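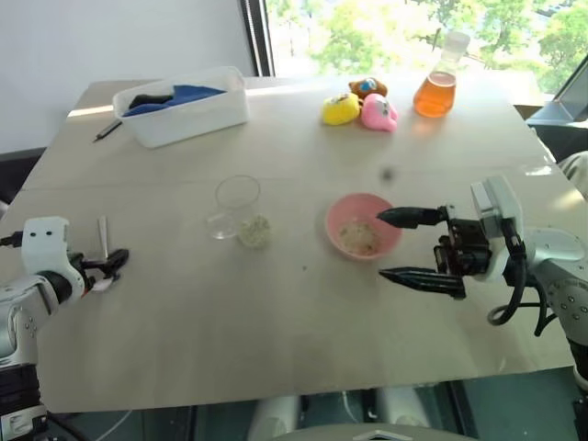

Wie lange fährt man von Demitz nach Vunorau?

Drei Stunden und ein bisschen, wenn in Feneck der Anschluss wartet. Wenn er weg ist, kommt der nächste Zug nach Vunorau am anderen Morgen um kurz nach sechs.

Der Anschluss

Ich hatte das Akkordeon auf dem Schoß, als wir in Feneck einfuhren, und sah den anderen Zug gerade noch von hinten. Zwei rote Lichter, eine Kurve, weg. Neben mir stand eine Frau mit einem Rucksack und sagte ein Wort, das ich meiner Mutter nicht vorlesen würde, und dann wurde sie von einem Kombi abgeholt und ich blieb übrig. Ich und elf Kilo Gajdoš, perlmuttgrün, Baujahr unbekannt, im Originalkoffer mit kaputtem linken Schloss.

Vielleicht muss ich kurz erzählen, wie ich zu dem Ding gekommen bin. Mein Onkel hat es gespielt, schlecht und gern, auf jeder Hochzeit, auch auf solchen, zu denen er nicht eingeladen war. Als er im Mai ins Heim zog, hat er gesagt, nimm du es, und ich habe es genommen, weil man so etwas eben nimmt. Dann stand es in meinem Flur. Ich wohne auf vierzig Quadratmetern, mein Flur ist im Grunde eine breite Tür! Jedes Mal, wenn ich nachts aufs Klo musste, bin ich mit dem kleinen Zeh an die Kofferecke gekommen, immer derselbe Zeh, immer dieselbe Ecke. Nach drei Monaten hatte ich eine Anzeige geschrieben, und ein Mann aus Vunorau hatte geantwortet, er zahle 200 Euro, aber holen könne er es nicht, er sehe nicht mehr gut genug zum Fahren.

Also fuhr ich. (Ich habe auch kein Auto, aber ich sehe noch gut genug für den Fahrplan, dachte ich.)

Das Gasthaus am Bahnhof hatte noch ein Zimmer frei, die 104. Warum die 104 heißt, weiß ich nicht, denn das Haus hatte im ersten Stock nur fünf Türen und keinen zweiten. Die Wirtin gab mir den Schlüssel, schaute auf den Koffer und fragte, ob das eine Schreibmaschine sei. Ich sagte, nein, ein Akkordeon. Und da ging in ihrem Gesicht etwas auf wie ein Fensterladen, und ich wusste, das war ein Fehler gewesen.

»Sie spielen?«

»Nein«, sagte ich.

»Ach, kommen Sie«, sagte sie.

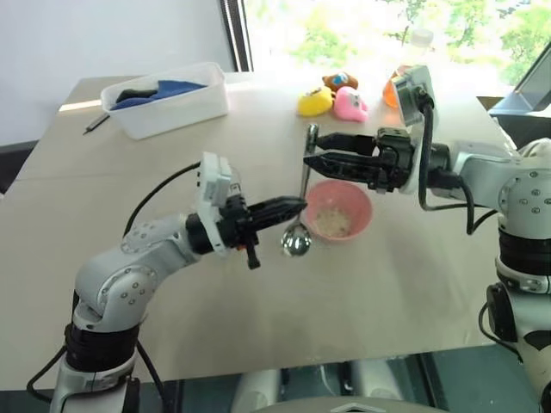

Die Gaststube

Man kann einem Gasthaus in den Bergen dreimal sagen, dass man nicht spielt, und es glaubt einem kein einziges Mal. Ich saß vor einer Suppe, der Koffer stand neben mir auf der Bank wie ein Kind, das noch nichts bestellt hat, und vom Stammtisch drehte sich alle paar Minuten ein anderer Kopf herüber. Draußen wurde es dunkel. Über der Theke hing eine Karte vom Pass, handgemalt, mit der Höhe in Rot darunter, 1.515 Meter, und jemand hatte mit Kugelschreiber ein Herz in den Gletscher gezeichnet. Ich habe diese Karte sehr lange angeschaut. Ich könnte sie heute noch nachmalen, samt Herz.

Irgendwann setzte sich einer vom Stammtisch zu mir, ein Großer mit Händen wie Brotlaibe, und fragte, ob er mal schauen dürfe. Schauen, dachte ich, schauen kostet nichts. Er machte das rechte Schloss auf, das linke fiel von selbst auf, und dann sagte er eine Weile gar nichts. Er fuhr mit dem Daumen über das Gajdoš auf der Front, ganz leicht, so wie man einem Pferd über die Nase fährt.

»Das hat gepfiffen«, sagte er. »Das hohe G. Pfeift das noch?«

Ich verstand erst überhaupt nicht, was er meinte. Er erzählte dann von einer Hochzeit, seiner eigenen, oben am Pass, da sei einer aufgetaucht, den keiner kannte, mit einem grünen Akkordeon, und habe bis vier Uhr früh gespielt, und jedes Mal beim hohen G habe es gepfiffen wie ein Murmeltier, und seine Frau habe so gelacht, dass ihr der Schleier in die Torte gefallen sei. Die Torte sei aus Demitz gewesen, das wusste er auch noch. Den Musikanten habe man am Morgen gesucht, um ihm etwas zu zahlen, aber er sei schon weg gewesen.

Es gibt sicher viele grüne Akkordeons. Das habe ich auch gesagt. Er nickte und meinte, sicher, sicher.

Und dann habe ich es aufgesetzt. Fragen Sie mich nicht, warum, vielleicht war es die Suppe oder das Bier nach der Suppe. Ich habe als Kind zwei Lieder gelernt, das eine kann ich noch zur Hälfte. Die Riemen waren auf meinen Onkel eingestellt, der breiter ist als ich, und das Ganze hing mir am Bauch wie ein nasser Mantel — ich zog den Balg auf, suchte mit dem Finger nach oben, daneben, noch mal daneben, und dann kam es. Erst der Ton und gleich darüber ein zweiter, dünn und frech, der da nicht hingehörte.

Der Große legte beide Hände auf den Tisch. Die Wirtin drehte das Radio ab. Mein halbes Lied habe ich an dem Abend bestimmt neunmal gespielt, und beim G haben sie mitgepfiffen, der ganze Stammtisch, und die Wirtin am lautesten.

Der Morgen

Um halb sechs stand ich am Gleis und fror, obwohl August war. Die Wirtin hatte mir zwei Semmeln eingepackt und fürs Zimmer nur die Hälfte berechnet. Der Große war auch da. Er hatte sich rasiert, das fiel mir auf, und er hielt einen Umschlag in der Hand, so einen länglichen von der Bank.

»1.000«, sagte er. »Mehr hab ich nicht daheim.«

Ich sagte ihm, dass es das nicht wert sei, dass der Mann in Vunorau 200 zahle und dass ich es ihm versprochen habe. Er fragte, ob der Mann in Vunorau vom Pfeifen wisse. Davon stand in der Anzeige natürlich kein Wort. Ich hatte es bis zum Abend davor ja selbst nicht gewusst, oder doch, gewusst hatte ich es schon, ich hatte es bloß immer für meinen Onkel gehalten. Ich dachte als Kind, er macht das mit den Zähnen.

Der Zug kam pünktlich. Ich habe den Umschlag nicht genommen und bin eingestiegen, mit Koffer, und der Große blieb stehen und winkte nicht. Hinter dem zweiten Tunnel habe ich den Mann in Vunorau angerufen und ihm gesagt, das Instrument habe einen Fehler im hohen G. Er war eine Weile still, dann meinte er, das lasse sich richten, da sitze nur eine Stimmplatte locker, das sei eine Sache von zehn Minuten, da freue er sich schon drauf.

Zehn Minuten!

Ich bin in Vunorau aus dem einen Zug hinaus und auf der anderen Seite vom Bahnsteig in den anderen hinein. Den Mann habe ich von unterwegs noch einmal angerufen und mich entschuldigt, sehr oft, und er war freundlicher, als er hätte sein müssen. In Feneck hatte ich vierzig Minuten Aufenthalt. Das Gasthaus war noch zu, aber hinten in der Küche lief schon das Radio, und ich habe den Koffer auf die Bank vor der Tür gestellt, das rechte Schloss aufgemacht und gewartet, dass jemand herauskommt.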